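Search list archive

To: manipulation-reading list
From: Tuva Halvorsen
February 2022
Subject: Re: Rustora laundry result – what was held out?

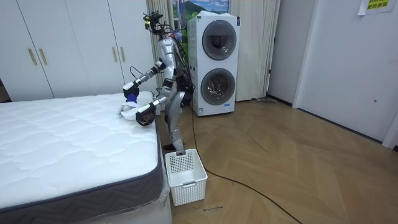
I have now read the Rustora report twice, plus the appendix, and I still can't find the sentence that says what the test set was. Frans calls it a generalisation result. The abstract calls it that too. As far as I can work out, the policy was trained on 3,000 demonstrations and then scored over 300 trials in one furnished room with one bed, one basket and one set of garments, and the word "unseen" is doing a great deal of work for a thing that gets no definition. Think about what the policy is being asked to do with a hand closed on something bright blue-purple, a crumpled white and pale grey item just beneath it, and a quilted white mattress under both. The coloured piece is easy. You could segment it with a threshold. The pale one on a pale bed with a puffy pattern is the hard case, and there is no breakdown by garment colour anywhere in the report. I would like to see the two reported apart before I believe the headline.

Frans Groen wrote:

> Forwarding the Rustora report for next month's reading. I think it deserves more
> attention than it has had. Short version for those who won't open the file:
>
> - whole-body humanoid, two arms, bed-to-basket clearing task
> - 3,000 teleoperated demonstrations, of which 2,000 were kept after filtering
> - trained with what they call staged relabelling: the demonstrations are cut into
> segments, each segment is scored by a learned progress model, and the low
> scoring ones are relabelled or thrown away
> - beats the plain cloning baseline by a wide margin on unseen arrangements
>
> The bit I like is the filtering. Everybody who has collected this sort of data
> knows a third of it is the operator fumbling about, and it is good to see someone
> take that seriously instead of just collecting more. It generalises to new
> arrangements without any new demonstrations, which Premgate never managed with
> their hand-written rules.
>
> Aušra, you asked about the baseline. It is the same network, same number of
> training steps, all 3,000 demonstrations, no relabelling. Seems fair to me.
>
> Frans

It doesn't seem fair to me, and I'll try to say why in some sort of order.

First the baseline. Same network and same number of steps, fine. But the learned progress model was itself trained on 356 segments labelled by hand (appendix, second table, in the caption and nowhere else). Those labels came from the people who ran the trials. So the filtered policy has had the benefit of human judgement about what good progress looks like on this bed with these clothes, and the baseline has had none. If you handed me 356 hand labels I could do several dull things with them. I could train a yes/no classifier and drop the bad segments with no relabelling at all. I could weight the loss. I could sort the demonstrations by length and keep the shortest 2,000, which needs no labels whatever and which I suspect gets you a good part of the way. None of these is in the report. The comparison we have is between the full method and nothing.

Ieva ran the shortest-demonstrations trick on the old Kalniņš towel data when we were all arguing about it last time. She can correct me, but my memory is that it closed more than half the gap to the clever method. Nobody wrote it up. It was an afternoon's work and it made the clever method look a bit expensive.

Second, "unseen arrangements". Section 4 says garments were "placed by the experimenter in configurations not present in the training data". Any crumpled shirt is in a configuration not present in the training data. You couldn't repeat one if you tried. What I want to know is whether the garment types were new, whether the basket moved, whether the bed height changed and whether the light changed. In every figure I have looked at the basket is down on the floor against the corner of the mattress, and the whole method section treats it as being there. If the basket never moves, then half of the task is learning one arm movement very well. That can still be useful – I would buy a machine that cleared my bed into a basket that never moved – but it should be called what it is.

Third, the scoring. A trial counts as a success if "the majority of items" end up in the basket within the time limit. How many items to a trial? It isn't stated. With two items, majority presumably means both. With three, you can leave the awkward one on the bed every single time and get full marks. Put that next to my point about pale cloth on a pale mattress and you can see where I am heading. A policy that picks up anything coloured and ignores everything white could do very nicely under this measure. I am not claiming it does. I am saying the report gives me no way to rule it out, and a per-item table would have taken up less room than the paragraph about future work in care homes.

Fourth, and smaller. The two arms. The text makes much of whole-body coordination, yet I can find only one behaviour described that needs the second arm at all, the one where an item is passed across, and no count of how often it occurs. Did they try it with one arm switched off? That would be the first thing I'd do. We did it on Doltedbridge and it was embarrassing, the one-armed version lost almost nothing, and we had to rewrite the introduction.

What I do accept. The filtering idea is sensible and Frans is right that fumbled demonstrations are a real problem. The plot of progress score against segment position is useful, and the dip at the moment of first contact with the cloth matches what we have all seen. I also give them credit for reporting the trials where the operator stepped in, which are listed separately and not quietly dropped. And 300 trials is a respectable number. I have seen far bolder claims made on far fewer.

As for Premgate, the comparison in Frans's message isn't one the report makes. Premgate was a different robot and a folding task, and their rules failed mostly at finding corners. There are no corners to find if all you're doing is dropping things in a basket. Please let's not have that repeated in the reading notes.

I have written to the contact address with four questions:

1. Which garments, if any, appear only in the test trials?
2. Was the basket or the bed ever moved between training and test?
3. Items per trial, and success per item, split by colour if they have it.
4. Where do the 356 labelled segments come from, and do any of them overlap in garment or session with the test trials?

No reply so far. If anyone on the list knows the group better than I do, a nudge would help. Reet, didn't you share an office with one of them?

I'd be happy to keep the report on the reading list, but I would ask that we read it next to the Kalniņš one, with Ieva's numbers if she still has them, and that whoever leads the session goes through the appendix first. The main text is pleasant to read and leaves out most of what I wanted.

Aušra, on your other point about whether the progress model could be fooled by an item being dragged along the bed without being lifted: yes, I think so, and figure 6 rather suggests it was. Look at the third curve. It climbs steadily and then the trial is marked as a failure. I may be reading too much into one curve.

Tuva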